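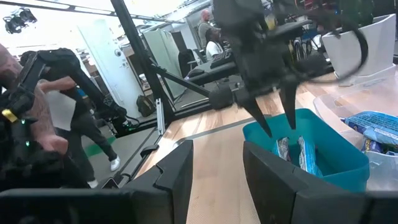 Light wooden tabletop with visible grain; a thin dark seam crosses it diagonally.

Weritz Timber Names

Version 2, September 2024

Weritz is a word list of trade names for timber, matched to botanical names. It holds 2,000 entries in plain text. It was put together for furniture sellers and repairers whose stock records use the same name for different woods, or different names for the same one.

Files

names.csv: one row per trade name
sources.csv: the printed catalogues each name was taken from
clashes.csv: 300 trade names that point to more than one species

Columns in names.csv

trade_name: spelling as printed, lower case
botanical: genus and species, or genus only where the source goes no further
region: where the name is in use, blank if unknown
source_id: key into sources.csv

Sources

Names come from the Hanholm and Caputo catalogues. Hanholm lists softwoods under the port of loading, so a name such as "Zukska red" describes a shipping route and a grade. These rows have the botanical column left blank.

Known problems

Hyphens are not consistent between the two catalogues. Colour words were kept as part of the name in version 1 and are still there in 100 rows. Names for veneers and for solid timber are not kept apart.

Changes from version 1

Accented letters are now stored as UTF-8. The region column is new. Duplicate rows from the Caputo supplement were removed.

Use

The list may be copied and changed freely if the source columns are kept. It should not be used to identify a piece of wood. The next update is planned for November and will split the veneer names into their own file.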